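Kapitel 4
Energiedaten im Betrieb erfassen und bewerten

Lernziele

Nach der Bearbeitung dieses Kapitels können Sie den Energieeinsatz eines Betriebes nach Verbrauchsbereichen gliedern, geeignete Messstellen festlegen und einfache Kennzahlen bilden. Vorausgesetzt werden die Grundbegriffe der Kosten- und Leistungsrechnung.

4.1 Einführung

In vielen mittelständischen Unternehmen wird elektrische Energie als Gemeinkostenblock behandelt. Die Rechnung des Versorgers trifft einmal im Monat ein und wird nach Fläche oder Umsatz auf die Kostenstellen verteilt. Ein solcher Schlüssel ist leicht zu handhaben, bildet den tatsächlichen Verbrauch jedoch nur ungenau ab. Eine Abteilung, die ihre Anlagen nachts abschaltet, wird in gleicher Weise belastet wie eine Abteilung, die darauf verzichtet.

Als durchgehendes Fallbeispiel dient die Großbäckerei Visser mit ihrem Werk in Trestport. Der Betrieb umfasst 11 Kostenstellen und verfügte bislang über einen einzigen Zähler am Übergabepunkt -- für eine verursachungsgerechte Zuordnung reicht dies nicht aus.
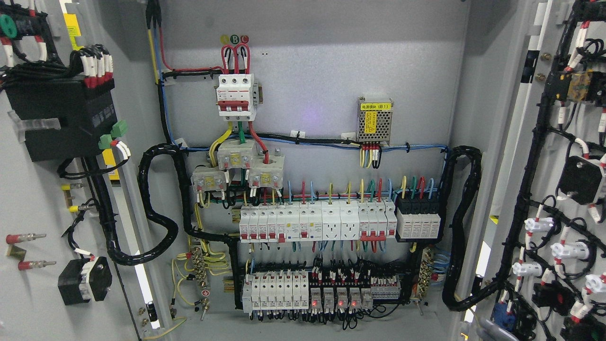

Abb. 4.1 und 4.2: Geöffnete Schaltschränke mit dreipoligem Hauptschalter und Stromwandlern

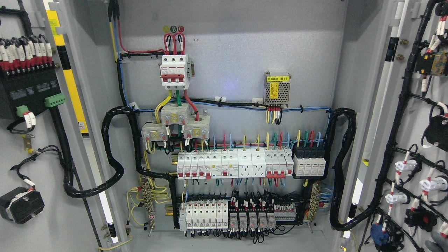 Lesezeit: 4 Minuten

4.2 Vom Messwert zur Kennzahl

Ein Messwert gewinnt erst durch den Bezug auf eine betriebliche Größe an Aussagekraft. Im Werk Trestport wird der Stromverbrauch der Backlinie auf 1000 Kilogramm Fertigware bezogen und wöchentlich ausgewiesen. Es entstehen so 52 Werte im Jahr, an denen sich saisonale Schwankungen ablesen lassen. Stillstandszeiten sind gesondert zu erfassen, denn auch ein Ofen im Bereitschaftsbetrieb nimmt Leistung auf.

Die Wahl der Bezugsgröße ist zu begründen und schriftlich festzuhalten. Wird sie während des Geschäftsjahres geändert, so sind die Vorperioden neu zu berechnen -- andernfalls ist ein Vergleich unzulässig.

Aufgabe zur Vorbereitung: Erstellen Sie für einen Ihnen bekannten Betrieb eine Liste der Verbrauchsbereiche und ordnen Sie jedem Bereich eine Bezugsgröße zu. Die Ergebnisse werden in Abschnitt 4.3 benötigt.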